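Warkent garment steamer – six months in

Bought this in November, finally getting round to a review. April 22, 2024 as I type, so it's had a proper run. Short version: good, not great, would buy again on sale.

Setup
Two minutes. Fill tank, click the hose in, plug in. The manual is one folded sheet and the print is tiny. Didn't need it.

Heat and steam
Ready in 33 seconds by my phone timer. Quicker than my old Ferken, which took so long I'd wander off and forget it. Steam comes out strong on high. Low setting is kind of pointless, I never use it.

Tank is 300 ml. Gets me through a work week of shirts, just. Spits a little when it's nearly empty so refill before then – learned that on a silk blouse. Water spots, came out in the wash thankfully.

What it's good on
Cotton shirts, fine. Linen, ok if you go slow and pull the fabric tight. Curtains, excellent, did the whole living room without taking them down. Wool coat looked like new. Doesn't do a crisp collar or a pants crease, you still need an iron for that.

Sports stuff is where I use it most now. Team tops come out of the drawer creased to death and I don't trust an iron anywhere near shiny fabric or printed numbers. Low contact, keep the head moving, go at it from the inside. Striped trim at the neck and armholes takes an extra pass becuase it's thicker.
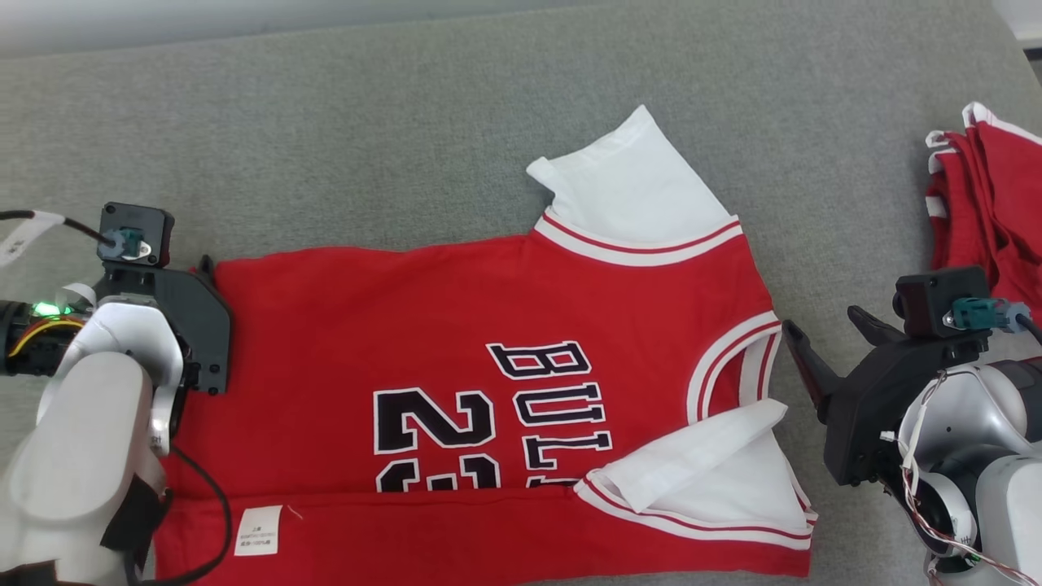 Noise and cord
Hums. Not loud, can hear the TV over it. Cord is too short for my bedroom, so extension cord it is. Annoying.

Cleaning
Vinegar rinse every couple months. My water is hard and I skipped one, steam got weak, rinse fixed it.

Price
Roughly 200 when I got it, from Yakubu. Seen it lower since then, of course. The Emo one is cheaper but the head felt flimsy in the store and teh hose is stiff.

4 stars. Would be 5 with a longer cord.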